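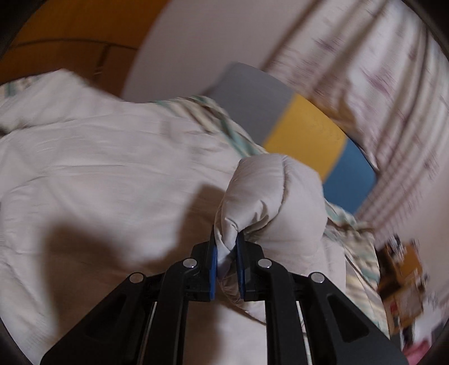

Ticket 1403
Product: Correia booking calendar
Opened: May 1, 2018
Status: Resolved

Problem: Guests booking the Cukov cottage were getting their confirmation email in the wrong colours, with the check-in time missing. Bookings for the Nollik cottage were fine.

Tried first: Cleared the cache, logged out, logged back in. Same result. Switched to the old template from January and the time came back, but only on test bookings!
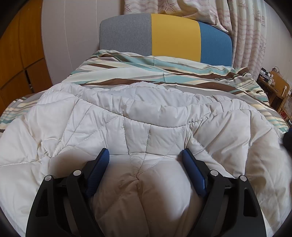
Next I compared the two templates line by line (235 lines each, and I loved every minute). Line 80 in the Cukov one had a stray bracket right before the check-in field. Took it out, saved, sent a test to myself and there it was, 3 pm, in the proper green. Brilliant!

Booking 988 has since gone out with everything in place. The Fina cottage uses a copy of the same template, so I've fixed that one too.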